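Re: [cell-practice] Tape, cables and the two-arm question (was: draft bench rules v3)

Hi all,

Sorry for the slow answer, I was out at the Barros site for most of April and I let this thread pile up. Replying to the Grodberg message because it's the one that got me thinking, and then I have a pile of my own stuff to add at the bottom.

On the list, the Grodberg lab wrote:

> We read through the draft bench rules and mostly like them, but section 4
> seems heavy for what we do. These are tabletop arms on a wooden table. They
> pick up lids and small objects and put them down again. Asking people to
> write up a risk assessment every time a mat gets moved is going to mean
> that people either don't move the mat or don't write it up, and I can guess
> which.
>
> Also, the draft says "no temporary fixings in the work area." Does masking
> tape count? If it does, I don't know a single bench that would pass.
>
> Last thing. Two arms on one table: is that one cell or two? The draft
> goes back and forth, and it matters for who signs the sheet.

OK, so, in order.

Section 4 is too heavy, yes. I wrote half of it and I'd cut it myself. What I was after was a way to catch the changes that matter, and what came out was a form for everything. Here's what we've been doing at Lutgate instead, and I'd be happy to see it go into the next draft. We split changes into "note it" and "stop and look." Moving a mat, swapping the object you're working with, re-taping a cable: you put one line in the bench log and carry on. Changing a gripper or its fingers, moving a base, adding an arm, changing the speed limit or touching the e-stop wiring: you stop, a second person comes over, and the two of you go through the sheet again. The sheet used to have 39 items on it (!!) and we got it down to 36, which I know doesn't sound like a triumph, but you should have heard the arguments over those 3.

The big standards are a funny fit for this kind of bench, by the way. They do apply, and I wouldn't want anyone reading this to think a small arm gets a free pass. The whole idea of looking at the application and the tool along with the arm is exactly right for us, because a slow arm holding something pointy is a different animal from a slow arm holding a plastic lid. But they're written with an integrator and a production line in mind, and our benches get rearranged before lunch. So the local rules have to carry the day-to-day part, and they have to be short enough that a new student will read them standing up.

Now, tape. I went back and forth on this one for days. My first reaction was that of course tape counts, it's the very definition of a temporary fixing. Then I went and looked at our own tables and felt a bit silly.
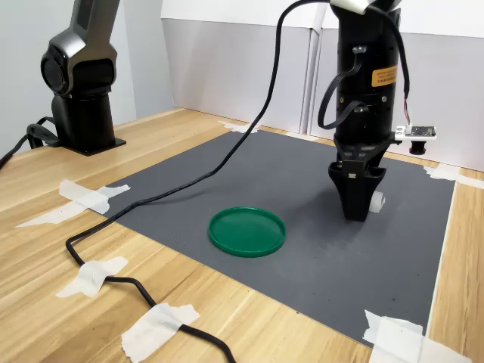
What I'd propose is that we stop talking about tape as such and talk about what it's holding. Tape on the edge of a mat is fine by me. If it lets go, the mat slides, your calibration is off and you've lost an afternoon, but that's a data problem and you'll find it soon enough. Tape on a cable that crosses the working area is where I get fussier. If that lets go, you've got a loop a gripper can close on or a wrist can drag, and then you're pulling on a connector. We had one of those in the Judwood room a couple of years back. No harm to anyone, but the plug came out of the arm side and it took us ages to figure out why the thing kept faulting afterward.

So my suggested wording, feel free to pull it apart:

"Tape may be used to hold mats and markers. Cables should be routed outside the reach of every arm on the table wherever that can be done. Where a cable has to cross the working area, it should be fixed at both sides of the crossing, checked by hand at the start of each session, and given a proper clip or cover if the setup will stay in place for more than a week. Tape that is crumpled or lifting gets replaced, not pressed back down."

That last sentence is my hobby horse. People press it back down. I press it back down! Masking tape is cheap, and we went through roughly 200 strips of it in one term without anybody in purchasing so much as blinking.

While we're at it, can we say something about cables on the arm itself? The draft only covers cables on the table. Anything strapped to a wrist (camera, little circuit board, whatever) has wires that need enough slack for the full range of the last joint and not so much that they hang below the fingers. The way I check is to jog the wrist to both ends by hand speed, with the gripper up high, and watch the slack the whole way. Takes a minute. I'd make it a "stop and look" item whenever a sensor gets remounted.

And keep warning labels readable. If a bracket has to cover one, move the bracket or put a copy of the label where people can see it.

Two arms on one table. I say one cell, always, and I'll be stubborn about it. If the two can reach any of the same space, or if a person reaching for one has to put a hand near the other, then it's one cell with one sheet and one signature. "But the second arm is parked" doesn't move me much. Parked is a state of the software. If you want it left off the sheet, power it down and hang the tag on it, and write that in the log so the next person doesn't turn it back on without thinking. The e-stop has to take down both, too. Two buttons side by side that each stop one arm is the worst of all worlds, and I've seen it at more than one place, including ours before we rewired.

One I don't have an answer to: how close can the fingertips sit to the surface when the arm is idle? Grodberg folks, I remember you had a rule about raising the tool before anybody reaches in to reset the object. We do it by habit but it isn't written down, and the heights people pick are all over the place. If you've got a number you like, and especially if you remember how you got to it, please send it to the list. Same goes for anyone who resets with a stick or a tray instead of by hand.

I'll fold whatever comes in over the next couple of weeks into draft 4 and send it around with the changes marked. If you hate the tape wording, now's the time.

Cheers from Lutgate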